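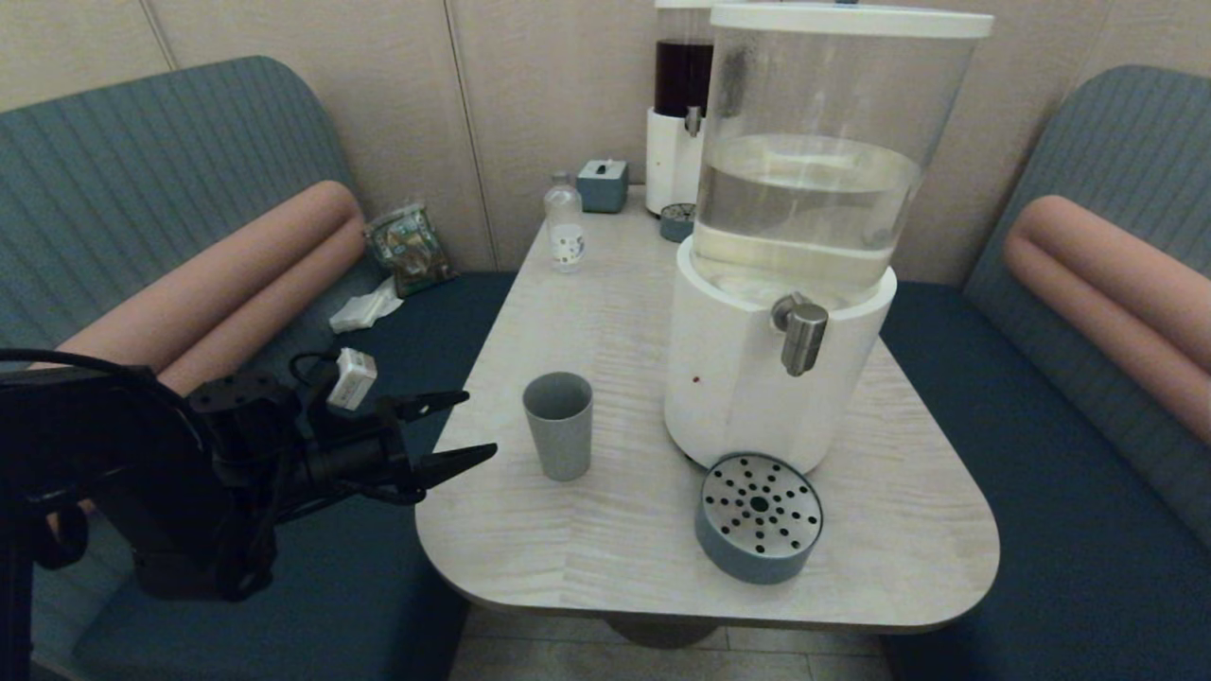 2 min read

Beverage dispensers

A beverage dispenser is a tank with a tap, and I'm a big fan! The usual one is a clear reservoir on a base, with a lid on top.
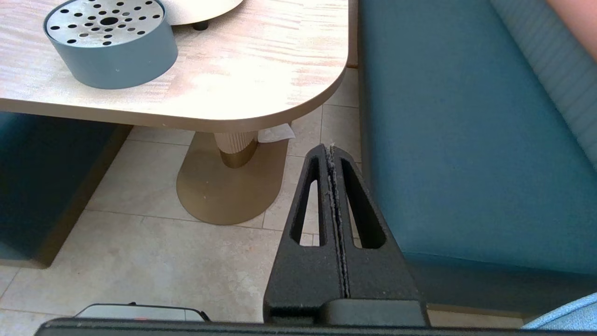 Cleaning comes down to the tap, mostly. I take mine apart every July (okay, and whenever the tea tastes funny).

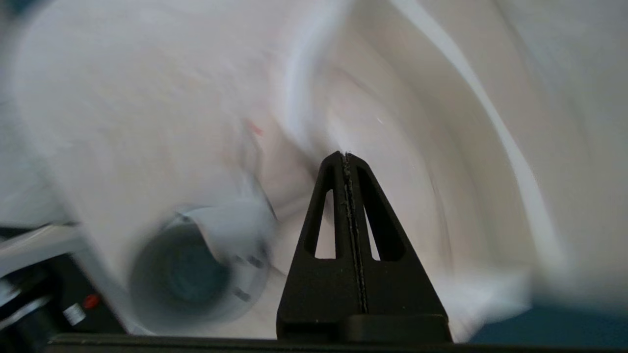 Drips are the other half of the story. Plenty of people just keep a cloth handy, and a big white one like this covers a lot of table, but I still want a tray under the spout. 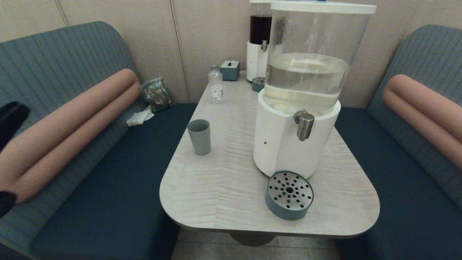 Drip trays

Mine has a perforated top that lifts right off for rinsing.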